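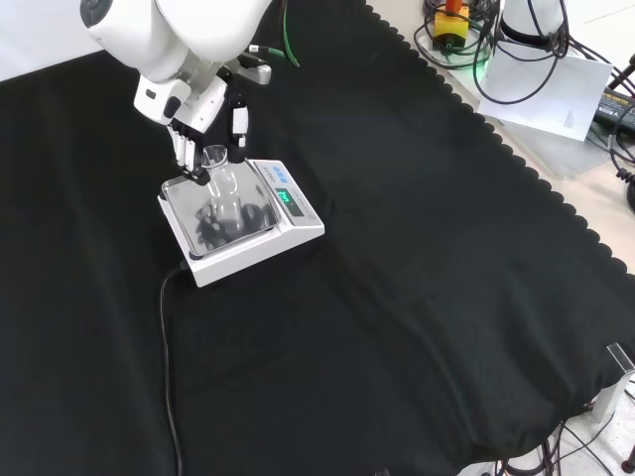 Figure 1. Glass flask and digital scale with a square steel pan.

Evaporation from Open and Narrow Containers
Student project report, Hemley College
8/31/25

Background

Larneck gets its water from a small reservoir on the hill above the town. In a dry summer the level drops, and people usually put it down to gardens and leaking pipes. We wanted to look at how much could be going straight into the air. The last dry year that people in the town still talk about is 2013, when the lower path round the reservoir was left well clear of the water.

We could not measure the reservoir itself, so we used small containers and compared their shapes. Our question was whether the area of open water matters more than the amount of water in the container.

Method

We used three kinds of container: a flat baking dish, a straight-sided beaker and a conical flask. Each one was weighed empty, filled with tap water and weighed again. They were then left on the same shelf in the prep room, away from the window and the radiator. We weighed them every morning before lessons, for 10 days.

We worked with mass and left volume out of it. Reading a water level in the baking dish was hopeless, as a small tilt in the shelf made one side look deeper than the other. One gram of water is very close to one millilitre, so the change in mass can be read as a volume if needed.

The scale was set to zero before each reading. The outside of each container was wiped with a paper towel first, and we carried the dish with both hands to avoid spilling.

The room temperature was written down from the wall thermometer at the same time. We did not have anything to measure humidity, and this is a weak point in the project.

Results

The baking dish lost 124 grams over the whole period. The beaker lost far less, and the conical flask lost the least of the three. The order was the same every morning.

The loss from the dish was not even. It was higher in the first half of the run, when the heating was on in the corridor, and then dropped off. The beaker followed the same pattern but the change was small. With the flask the daily loss was so slight that on 5 mornings we could not be sure it was more than the normal wobble in the reading.

We also tried a second dish with a sheet of card laid over half of it. This lost less than the open dish, but more than half as much. We think air was getting in under the card where it did not sit flat.

Discussion

The results fit what the Halliday textbook says about surface area. Water leaves from the surface, so a wide shallow container loses more than a deep one holding the same amount. The neck of the flask probably keeps damp air sitting above the water as well, which slows things down further.

A reservoir is not a baking dish. It has wind across it, sun on it and rain going in. Our figures should not be scaled up to say how much Larneck loses in a year.

If we did it again we would put a fan on one set of containers and borrow a humidity meter. We would also run it again in September, before the heating comes on.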